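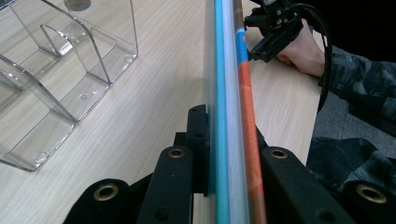 I have been comparing two sets of finger plates for the hand-held grippers, and the short version is that the stiffer set loses on thin parts. Both are two-finger designs on the same linkage. The older set, which we call Plutitz after the shop that cut it, is thick and barely flexes. The newer one, Sostuvano, gives a little at the tip. The part that separates them is a slender rod with a bare metal end, then a short band of blue tape, then a long stretch of orange-red. The tape lets me name a grasp point without a ruler, and my notes just say "blue" or "orange, near seam". The orange is worn and has pale flecks in it by now, so friction there is not the same as it would be on fresh tape.

The procedure is simple. One gripper approaches along the rod, the second comes in near the blue end, and the rod is lifted, turned and placed in a slot of the clear rack. I log whether the rod rotated between the fingers, whether it slid, and whether it reached the slot. Mirela Xavier ran one gripper for half of the trials and I ran the other, then we swapped. I wanted to know if the result belonged to the plates or to the person squeezing them.

We ran 51 trials per set. With Plutitz the rod slid in 8. With Sostuvano it slid in 2, both on the bare metal. Swapping operators did not move the numbers enough to talk about. Rotation is harder to score. A round rod pinched between flat faces will turn if the load is off center, and neither set does much to prevent it. A shallow V groove would help, at the cost of flat parts, and I have not decided whether to cut one.

The clear objects are a separate problem. Acrylic on a light tabletop is bad input for the wrist camera, and the tracking software (Khondokar, our branch from June) dropped pose 4 times in the session. All of the drops came with the camera low and looking along the table, when the rack took up a good part of the view. My guess is reflections off the panels, but I have not isolated it. Lowering the exposure helped with the highlights and made everything dark harder to see, including the black fingers – which the calibration step needs.

Cable routing deserves a note. On the second gripper the cable leaves from the top and loops out to the side. In a two-gripper task it pulls on the wrist near the end of the reach. I measured no effect on the slip count, but my hand was tired by the end and Mirela said the same. Nuria Echevarría suggested a swivel clip from the Bivley kit. I will try it before changing anything else.

Open items:
Repeat the bare metal trials with the rod wiped down before each one.
Record closing force. At present I only have finger opening, and a stiff plate and a soft plate at the same opening are not pressing equally hard.
Try a matte backing under the rack.
Check the linkage screws on the Plutitz set for play.

The Sostuvano plates stay on for now. If the force data says the difference is only in how hard we squeeze, I will put the numbers in a follow-up and mark this one as superseded.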